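Notes from the back room
By Khang La
December
14 comments | 37 shares

So I promised last month I'd write something about what's been going on at the Walville returns center, and then the holidays hit and we had 2000 pieces of clothing come through the door before I could sit down. Sorry! I'm writing this at 6 in the morning with a coffee balanced on a carton of socks.

The big news is that hanger sorting is going to the machines. If you've ever worked a shift with us you know hanger sorting. Everything comes back from the Beaudoin stores on whatever hanger was closest, and somebody has to pull them off, untangle them and lay them out by type. I did it for two winters and my thumbs still remember. The Nonel sorter at the end of the line already handles the boxes, and now the plan is for arms to do hangers by spring.

What I didn't expect is how much of the job right now is us showing how it's done. Hicham Farouk from nights moved over first and then talked me into it (he's very persuasive when there's a chair involved). You pick up a hand-held gripper and do the task with that, over and over, so the arm has something to learn from. We aim for 500 goes a week between us. My first day I dropped nearly all of them and had to go walk around the parking lot.
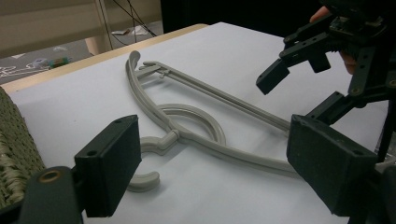 Hangers are sneaky things to grab. Your fingers just know to pinch wherever there's an edge, but with two stiff black blocks for fingertips you have to think about it. Take a gray plastic one lying flat on a white table, like this one, with the hook, a round loop in the middle and that long straight bar. Do you go for the bar or the hook? I'm a bar person. Hicham is a hook person and we've had words.

People keep asking me if we're training ourselves out of work, and I don't have a great answer. Nobody has been let go. The Praritz folks who run the project say the sorting crew moves to inspection and repairs, and around 30 of us have signed up for the sewing class, me included. I like the idea of fixing a zipper more than untangling wire. I'd like it better in writing, though, and I've said so to my lead.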